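The Summer I Tried to Fix Everything Myself

By Maritza Zapata

My grandmother's kitchen clock stopped in August, and I took that personally. It's a plain round thing from a company called Kirkegaard, long gone now, and it had hung over her stove since before my mother could reach the counter. I'd inherited it along with a box of dish towels and a cookie tin full of buttons. My plan was simple: open it up, find whatever was wrong, feel very proud of myself.

I got the back off in a couple of minutes. Getting it back on took me six days (and a trip to the hardware store for a screwdriver I already owned but couldn't find).

By then I was hooked, though. I started looking around the house for other things to open. The toaster. The desk fan that clicked. A radio I bought at a yard sale for two dollars because the man selling it said it was hopeless, and I can't walk away from a sentence like that.

What I really needed was company, so I started going to the repair night at Lostent, a community workshop across the river from me. It runs Thursdays, upstairs from a tire shop, and the first thing you notice is the smell – solder, coffee and somebody's leftover curry. You sign your name, you say what's broken, and you sit down next to whoever has a free chair.

My free chair was beside Esben Lauritsen. He spent most of his working life servicing sewing machines and he has opinions about lubricants. Strong ones! I once asked him if I could use cooking oil on a hinge and he put down his sandwich.

"You can," he said. "And then you can come back in a year and apologize to it."

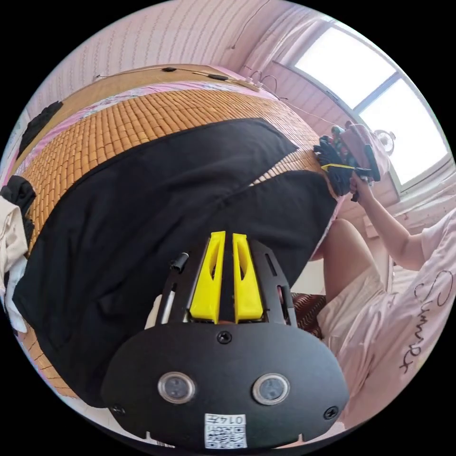
Learning to go slow

Esben's big rule is that you don't touch anything for the first ten minutes. You look. You turn the thing over, you listen to it, you give it a gentle shake if it's the kind of thing that can take a shake. I am terrible at this. I want the screws out and in a saucer before I've even finished my coffee.

But I made myself do it with the clock, which had stopped again (of course it had), and in minute seven or so I saw a hair. One single hair, wound around a tiny shaft. Whose hair, I'll never know. I like to think it was my grandmother's, but it could just as easily have been the dog's.

I pulled it out with tweezers and the clock started up, and I made a noise that caused people at three tables to turn around.

The radio has been a different story. I've replaced the cord and cleaned every contact, and on a good night I can get one station, which plays polkas and farm prices. Esben thinks the trouble is in the tuner. I think the radio just likes polkas. We've agreed to open it up again next Thursday, and he's told me to bring my own tweezers this time and give him back his.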